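Home | Kitchen | Laundry | Storage | Workbench | Small Repairs

Sorting and Storing Small Things: Jewelry, Cords, Screws and Spare Keys

Last updated: February

Small items get lost because they end up in a bowl, a drawer or a coat pocket with other small items. Most of the tips below cost nothing. A few need a plastic box or a pack of labels.

Start with the junk drawer

Take the drawer out of the cabinet and carry it to a table. Spread an old towel over half of the table and tip the contents onto it. Round things like beads, batteries and ball bearings will stay put on a towel and roll off bare wood.

Make piles by use. Picture hooks, wall anchors and small nails go together even though they are different sizes. Rubber bands and twist ties go together. Keys get their own pile, and any key you can't match to a lock goes in an envelope marked with the month. If you haven't needed it in a year, recycle it with scrap metal.

Wipe the inside of the drawer with a damp cloth and a drop of dish soap before anything goes back. Let it air dry with the drawer out of the cabinet.

Choosing a box

Clear plastic is better than colored for anything you use less than once a week. Check that the dividers reach all the way to the lid when it is shut. If there is a gap, earring backs and small washers will travel between sections as soon as the box is carried on its side. Hold the closed box up to a window and look along the top of the dividers. You will see the gap if there is one.

Lodavine sells a shallow organizer with loose dividers that slide into slots. It is good for odd shapes like brooches, but the slots are too loose for screws. The Cellport boxes have fixed walls and a stiffer latch, and I use those in the garage.

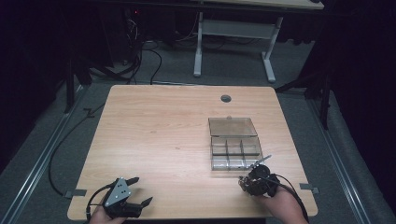
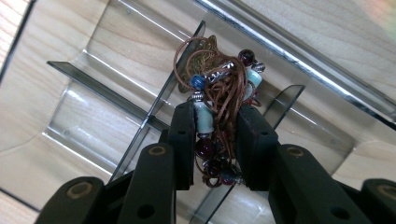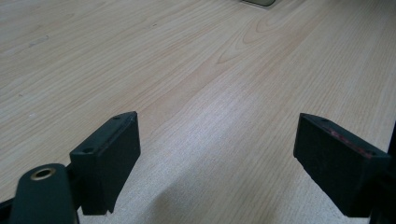
Knotted necklaces and bracelets are the slowest part of any jewelry sort, so leave them until the rest is put away. Work on a flat surface in good daylight. Metal chain comes loose most easily with two sewing pins and a little baby powder. Something like the beaded bracelet on brown cord is a different job, and powder only makes cord dirty. Lay it down, find the clasp or the end knot, and loosen the tangle outward from the middle with your fingertips. Don't pull on the ends. Once it is free, close the clasp and lay it in a section of its own. Beaded pieces store better flat than hung, as hanging stretches the cord.

If a cord has gone stiff, wipe it with a barely damp cloth and leave it flat overnight. Leather cord should be kept away from water altogether. Waxed cotton can take a quick wipe but not a soak.

Silver

Put silver in a small zip bag with the air pressed out, then put the bag in the box. A piece of plain white chalk in the next section will take up some moisture. Change it twice a year. Don't keep silver in the bathroom, even in a closed cabinet.

Screws and hardware

Sort by head first, then by length. Most people do it the other way and end up with mixed heads in every section, and then have to change driver bits halfway through a job.

Leftover furniture hardware should never go in with general screws. Tape the bag to the underside of the furniture it came with, or write the name of the piece on the bag and keep all of these bags in one shoebox. I did this with a Granström bookcase and was glad of it when we moved - the shelf pins are an odd size and the hardware store had nothing close.

For a big jar of mixed screws, do one handful at a time. A bulk tub of 500 is an evening's work and there is no reason to do it in one go. A muffin tin is a good temporary sorter.

Charging cords

Wind each cord loosely around your hand, slip it off and close it with a twist tie. Tight winding breaks the wire near the plug. Write what the cord is for on a strip of masking tape and fold the tape over the cord like a flag. Cords for things you no longer own can go to electronics recycling.

Labels

Paper labels peel off smooth plastic within a few months. Clean the spot with rubbing alcohol, let it dry, and use a vinyl label instead. Clamell labels have held well on the front edge of my boxes, and they come off with a hair dryer on low when the contents change. Put the label on the end that faces out on the shelf and leave the lid bare, so that stacked boxes can be read without moving them.

Keeping it up

Keep one small open dish near the door for whatever comes out of pockets. Empty it on Sunday. If a section of a box is too full to close flat, move half of it out - forcing the lid cracks the hinge, and replacement lids are hard to find.

Boxes with small parts, and button batteries above all, belong on a high shelf or in a locked cabinet if there are young children in the house.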